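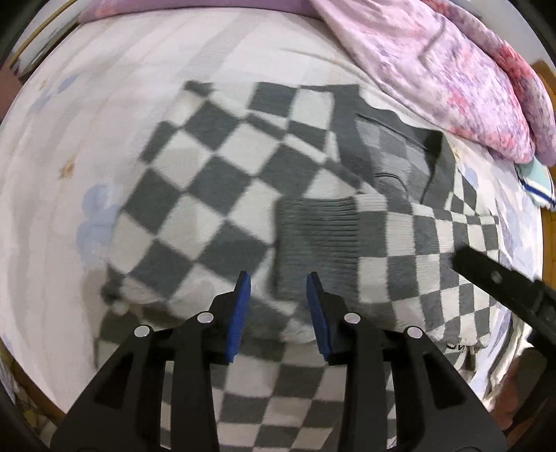 Perberg, May

Handout 6: Reading a Sentence

Theft cases look dull until you check the arithmetic. Take the Clovholm copper matter: 104 meters of cable gone from a rail yard, two guilty pleas, 27 months each. The defense said hunger. The court listened politely and then did what the table told it to.

Mitigation is a plea for less, and it leaves the guilt where it was. Students mix these up every year - so do some lawyers.

For next time, read Žukauskas, chapter 7, on early pleas. Mark where the discount is applied, and to what. Then draft one page for the defense, without the word "unfortunately."

Late papers will be heard, with little sympathy.

Criminal Procedure, Flollanon College | Contact the course office | Back to top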